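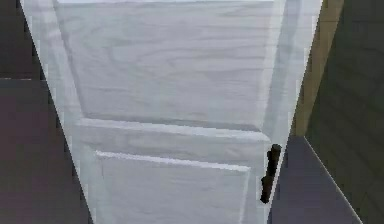

Door pose drifts when camera gets close, sim only

Posted by Kwadwo Baidoo

Running a door opening task in sim, Catilero planner on top of our own perception node. Far back the door pose is fine. Up close, where the white door fills most of the view, the plane fit is ok but yaw jumps by 5 degrees between frames and the handle goal moves with it. Planner then replans forever. Handle is dark on white so segmentation finds it no problem. Tried more RANSAC iterations (385), no change. Any ideas??

Liette Vachon

Your fit is probably grabbing the recessed panels one frame and the rails the next. Bevels too. Tighten the inlier distance, keep only the biggest plane, then filter yaw over time. Also freeze the handle goal once you're inside your standoff distance, dont let perception push new goals mid reach. Had the same replan loop on Folldale, freezing fixed most of it.
Check your near clip as well.

yakubu43

try a diffrent door model, plain one no panels. worked for me

Kwadwo Baidoo

Freeze + yaw filter over 3 frames, loop is gone. Inlier distance was way too loose, my bad. Plain door isn't an option, need the paneled ones for the test set. Still get one bad yaw at startup, will open a seperate thread.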